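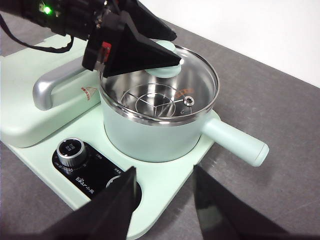
Algirdas Vaher has been making soup for other people for 29 years, first in the kitchen of a ferry terminal and now at Vornau, a lunch place with 14 seats on a side street near the bus depot. He opens at eleven and closes when the pots are empty.

"People think soup is what you do with leftovers," he says. "I buy for it the day before. If the leeks are bad, I make something else."

Vaher grew up in a house where his grandmother cooked barley and dried peas through the winter. He didn't like either one. He came back to barley in his thirties, when a supplier sent him a sack by mistake and didn't want to pay to take it away.

"I had to learn it," he says. "I toasted it first in a dry pan, and that was the whole difference. My grandmother never did that -- she would have called it a waste of gas."

He is strict about salt. He adds a little to the onions and leaves the rest until the end, when the liquid has gone down as far as it will go. He doesn't care what kind of pot a person has at home, as long as the bottom is thick enough that the onions don't catch.

The rent at Vornau went up in April, to 3150 a month. He raised the price of a bowl once and lost a few regulars, two of whom have come back. He stopped serving on Saturdays and dropped the salad.

"The salad was never any good," he says. "I kept it because the last owner had it on the board."

Asked what beginners get wrong, he thinks for a while and says they stir too much. Then he says they keep the heat too high, and that this is probably worse.

He doesn't eat soup at home. His wife does the cooking there, and on most nights they have fish or eggs.

"She asks me to taste things," he says. "I say it's fine. It usually needs salt."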